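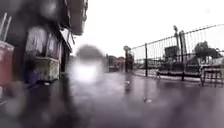
Calari Project: Operating Rules for Sidewalk Robots in Rain
Final report, Mthembu Program in Applied Automation

Sidewalk robots are covered by very few written rules, and most of the ones we found assume dry weather. Our project wrote a short set of operating rules for wet conditions and checked them against outdoor camera frames and against the rules two other groups already use. Rain causes two separate problems for a robot that depends on cameras. The ground changes, and so does the view. In Figure 1 a drop slightly left of center hides part of the street, and the wet pavement reflects the sky in bright patches between the shopfronts and the railing. The bench in front of the railing can still be made out, but the small objects on the ground are hard to identify. A rule that says "stop for obstacles" does not help much if the robot cannot say what it is looking at or if part of the path is covered.

1. Existing rules

We compared two documents. The first is the Kokside pilot permit, a local rule for delivery robots. It sets a walking-pace speed limit, requires a contact number on the vehicle and lets one remote operator supervise up to 5 robots. Weather gets one line, which says operation must be suspended in "severe conditions." The permit does not define severe.

The second is the Todetti operator handbook. It is more detailed. It tells the operator to wipe the lenses before each run and to look at all camera feeds before leaving the curb. It does not say what to do if a lens gets dirty or covered during a run, and it leaves the choice to the operator.

Neither document separates light rain from heavy rain, and neither mentions reflections.

2. Method

We used 681 frames from outdoor cameras in rain. From these we picked 200 and labeled them by hand. Two of us labeled every frame separately, and then we met and settled the differences. For each frame we recorded whether water covered any part of the path, whether a curb line or wall could be followed, whether any person could be seen, and whether there was standing water. We did not use the time stamps.

The labels took much longer than planned. We started in December and had to redo the first batch after we changed the meaning of "path covered." At first we counted any blur. Later we counted only places where a person of normal height could be standing and not be seen.

3. What the labels showed

People were the most common source of disagreement. A person far away and close to a wall is only a few pixels tall, and a streak on the lens can look the same. Curb lines were easier. Painted curbs held up best, and we agreed on them nearly every time.

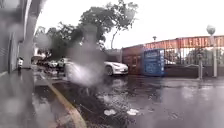
Figure 2. Yellow line on the curb; small figure by the wall at left.

Figure 2 was one of the frames we discussed the most. The curb line can be followed even though the lens is wet, and it separates the sidewalk from the muddy planting strip. The person on the sidewalk is small, and the large drop is in the center-left of the view. Under our labels this frame counts as "curb visible, path partly covered, person present." Under the Kokside permit there is no clear answer on whether a robot could keep going.

Standing water was marked wherever we saw a reflection with a clear outer edge. We cannot judge depth from a frame, so the rules below treat all standing water the same.

4. Proposed rules

4.1 If any part of the planned path is covered in a camera view and no other sensor covers that part, the robot stops and alerts the operator.

4.2 The operator may not clear a stop from the affected camera alone.

4.3 In rain, a robot may follow a curb or wall only while that edge is visible without a break.

4.4 Standing water is treated as an obstacle. The robot goes around it if the sidewalk allows, and it does not enter the road to do so.

4.5 A detection that might be a person is treated as a person.

4.6 In rain, one operator supervises no more than 2 robots.

4.7 Every weather stop is logged with the camera view at the time of the stop.

Rule 4.6 got the most comments at the review on Thu 9 February. The number is our own judgment and did not come from the labels. It would have to be tested with real operators. Rule 4.2 was also questioned, because a robot with one forward camera could not restart without someone going out to it. We kept the rule.

5. Limits

All frames were in daylight. Night rain, with headlights and street lamps reflecting off the ground, is probably worse, and we have no data on it. The cameras were fixed, so the frames do not include blur from driving. We had no lidar or radar recordings to go with them, and rule 4.1 depends on having a second sensor.

The label sheet and the definitions are in Appendix A. Both versions of "path covered" are included so that the first batch can be compared.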